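Home | Stories | Archive | About | Submit

We use cookies to keep you signed in. By reading on you accept them. OK / Settings

Folding for Adell

The job ad said "patient hands wanted," and I have patient hands, so by September I was folding shirts for a machine I'd never met. Fetmont paid by the accepted take. You folded with the grippers, one in each fist, and Chutima Chuensuk checked the takes at night, and somewhere in another building the system they called Adell soaked it all up. I loved it from day one! (My mother thought I was working in a laundry. I let her.)
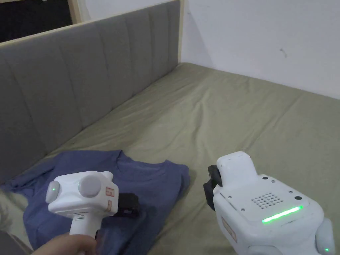 Did Adell want perfect folds? It wanted ordinary ones, fumbles included, so long as you finished what you started.

My trouble was the sleeves. I'd learned to fold from my grandmother, who tucked the left sleeve first and then gave the collar a little pat, like putting a kid to bed. I couldn't stop doing the pat. With a gripper it's a silly clack of a thing, and it went into every single take - 174 of them before anybody brought it up.

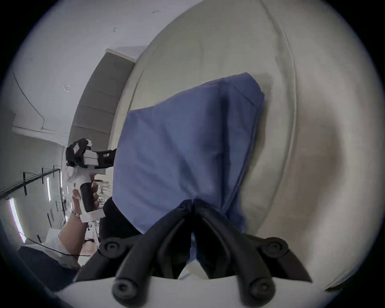

Chutima wrote back that the pat was costing me a second and a half per shirt, and would I please pick a reason for it or drop it. So I dropped it. For two days I folded like a normal person, and I was miserable, and my takes went through without a single note.

Then on Friday Heloísa Caldeira called me from the test floor, whispering for some reason. They'd put the new version of Adell on the big arm and handed it a T-shirt. I could hear the motors down the line, and Heloísa breathing, and then a soft clack.

"It patted it," she said. "Why did it pat it?" 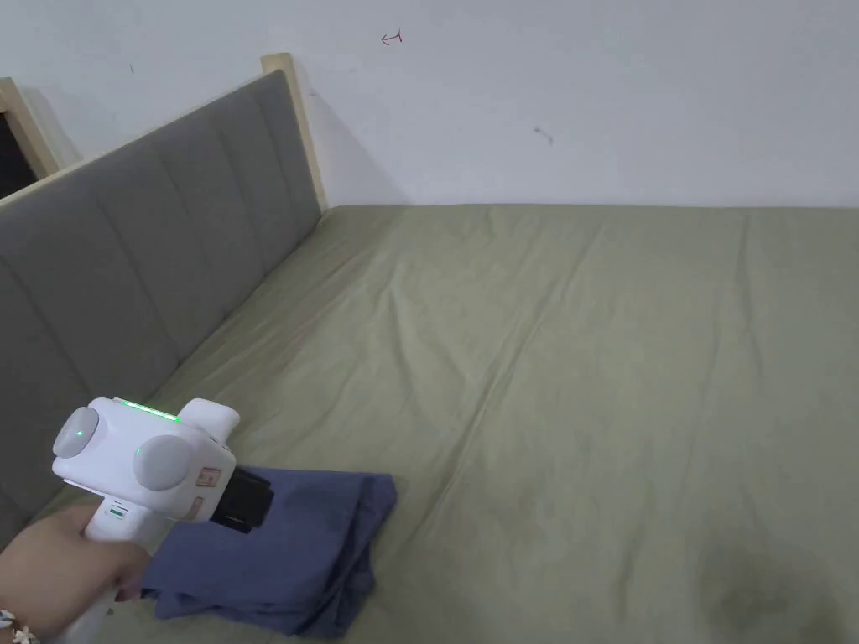 How many of my takes had gone into that version? Only 11, Heloísa told me, out of 800 from the whole crew.

I sat on the edge of the bed with the phone in my lap for a good while after that. Eleven! Out of all those sensible folds it had picked up my grandmother's. They were going to train it out, of course, and Chutima had already asked for plain collars from everyone. I said sure. I put my hands back in the grips, laid out a blue one, tucked the left sleeve first, and clacked.
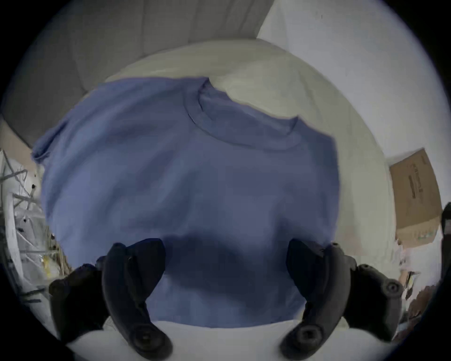
Blue one, laid out.

Comments (3)

wuyts_reader: The phone call got me. My grandfather patted bread dough the same way.

Desusero: Would've liked more of Chutima, she's the best one in it.

marlo: Second time reading this and I still want to know if they trained it out!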